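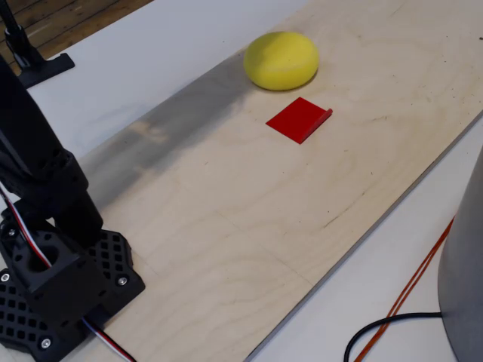
Figure 2. Tabletop cell with the sponge and the red plate set out on the plywood board. The base plate of the near arm is screwed down at the lower left.

4.2 Workspace preparation rules

The rules in this section cover the state of the cell before an episode is recorded. They extend the Forkik bench checklist, which was written for single-arm cells and says little about loose objects or cable runs.

Base mounting. Each base plate that stands on a board is fixed with screws through the grid. Clamps are not accepted. Fasteners are checked at the start of a session and again after any contact that stops a joint.

Loose objects. Only the objects named in the task sheet may rest on the board. In Figure 2 these are the yellow sponge and the red plate, with bare wood between them. A plate with a raised edge is logged with the direction of that edge, as grasp success at Campbell depended on it more than on position.

Cables. Servo cables stay on the side of the arm that faces away from the objects. Other cables may cross the table but not the board.

Lighting. Shadows on the board are allowed if their edges are soft. A hard shadow edge that touches an object requires a new lamp position — the operator does not move the object instead.

We applied the rules to 833 episodes at two sites, Campbell and Iteo. Reviewers rejected 13 episodes, 5 of them for cable position. Dwight Perron revised the cable rule in October, and the Rerkent logging format now holds a separate field for it.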